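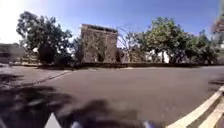
Can a machine take over the everyday chores in a house or a shop yet?

A few of them, and only with a person close by. Floors and simple carrying are coming along nicely, while laundry, dishes and restocking mixed shelves still need human hands for a good part of the job.

Ketside Household and Shop Machines Circle
Minutes of the June meeting, 7:00 p.m., upstairs reading room

In the chair: Esperanza Brannigan
Minutes: Alaric Okafor

1. Welcome
Esperanza welcomed everyone, including several new faces, and thanked whoever brought the lemon bars. The May minutes were accepted with one correction: the folding trial used 17 towels, and I had written down shirts. My apologies to all concerned, and particularly to the towels.

2. Question of the evening
The question and answer at the top of these minutes were read out and talked over at some length. Esperanza felt the answer was a touch gloomy about dishes. Others thought it was generous, and we had a very pleasant quarter of an hour on what "doing the dishes" really means - whether scraping the plates counts, and who puts away the big pot. The wording stays as it is until the fall.

3. Laundry trial
The Noiphan folding arm was given the same mixed basket three times. Towels went well. Fitted sheets did not, and a sock inside a pant leg stopped it every time. The full basket took 65 minutes at its best, with a member stepping in to straighten things out. Esperanza pointed out that she could fold it faster herself, but she would not have been free to make soup, and there was a good deal of nodding at this.

4. Shop floor
Zanetti Hardware kindly let us try the Briltum cart before opening time. It carried boxes from the back room to the paint aisle without trouble and waited politely whenever somebody stood in its way. Putting the cans on the shelf is still a job for the clerks. The store would like the next try to be during open hours, and we agreed, so long as one of us walks with the cart the whole time.

5. Outdoor errands
A long and friendly discussion about whether a machine could take a parcel down the street. Curbs and low sun were the worries raised most often. No decision was made, and the item will come back next time.

6. Money
The balance stands at 415 dollars. A new set of gripper pads for the folding arm was approved at 60 dollars, which everybody felt was fair.

7. Things to do
Esperanza to write to Zanetti Hardware with our thanks and a choice of times.
Alaric to order the pads and to find out if the arm can be set to leave fitted sheets alone.
Everyone to bring one chore they would gladly give up and one they would rather keep.

The meeting closed at 8:40 p.m. The blue casserole dish left in the kitchen is on the top shelf, washed by hand.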